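Laundry in a small flat, what works for me

Wed 8 February

Quick one today, wash is on and I have to be out by lunch. Few people asked how we manage with no garden, no tumble dryer and one radiator that does anything. So, notes. Not in much order.

Before it goes in

Check pockets. Tissues. Always tissues.

Zips up, buttons undone. Buttons done up pull at the stitching in the spin and you lose them in the rubber seal.

Anything red gets washed by itself the first couple of times, or with other reds and dark pinks. Don't trust the label. I had a red top from the market in Minden that was still bleeding on wash three and took two pillowcases with it.

Colour test for new things — damp white hanky, press it on an inside seam, count to 19 (I don't know why 19, my aunt did it). If the hanky comes up pink, keep it seperate.

Half load for jumpers. Full drum for towels is fine, but you should still get a hand in on top.

Temperature and powder

40 for towels, bedding, tea towels. Everything else cooler.

Use less powder than the box says, unless your water is very hard. Ours is soft. Stiff towels usually mean too much powder and not enough rinse. Run them again with nothing in the drawer and see what froth comes up.

Fabric softener: not on towels, not on sports things. Skip it altogether if you like, I do.

Spin: 1000 for cottons. Lower for anything knitted or thin. Sheets can go faster but they come out like a rope and you pay for it in ironing.

Stains, short version

Blood — cold water, never hot. Salt if it's stubborn.
Tea and coffee — rinse from the back of the cloth. Washing up liquid, ten minutes, wash.
Grease — washing up liquid on it dry, before any water.
Biro — Enikő Borbély swears by hand gel on cotton wool. Worked on a shirt cuff, did not work on my sofa.
Candle wax — freezer, pick it off, then iron through brown paper.

Don't dry it till the mark's gone. Heat sets it.

Drying indoors

Shake every item hard before it goes up. Twice for sleeves.

Leave gaps. A rack with 2 rows empty dries faster than a full one, and you get less of that damp dog smell.

Window open a crack, door shut. Put the rack where the air moves, not jammed against the wall. We had black spots behind ours in October and I spent a whole weekend with a scrubbing brush.

Towel trick for jumpers: lay flat on a dry towel, roll the lot up, kneel on it. Unroll, dry flat.

Bring things in the minute they're dry. Left on the rack they just get dusty and you end up washing them agian.

Folding

Clear a table first. Bed is too soft and everything slides. A plain pale top is best as you can see bits of fluff and any mark you missed.

One thing at a time, spread it right out, smooth with the flat of your hand from the middle. Then fold. Finished stuff goes to the back corner so it's out of the way of the next one. Basket within reach.

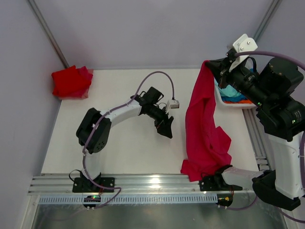
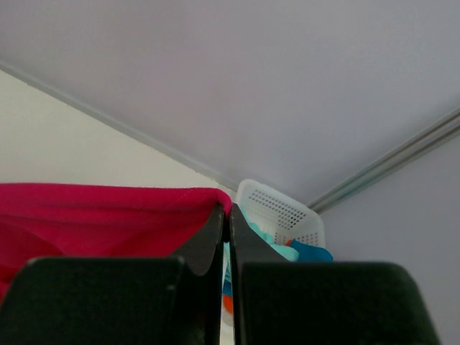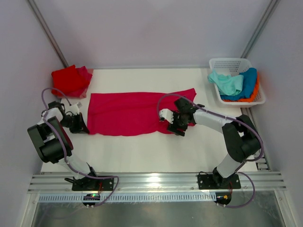
Thin fabrics

Fold in fewer, bigger folds. Small tight folds leave lines you'll never get out without steam. Slippery ones I roll.

If the edges won't meet, don't fight it. Something has stretched in the wash. Match the hems and let the rest go where it wants.

Putting away

Only fill a drawer to where it shuts with one finger. Stand things on end if the drawer is deep.

Sheets go inside their own pillowcase, one set per bundle. Delwyn Hoani told me that one years ago and I still do it.

Cedar balls need a light sand now and then, otherwise they stop smelling of anything.

Right, machine's beeping. Ironing next time, if I get round to it.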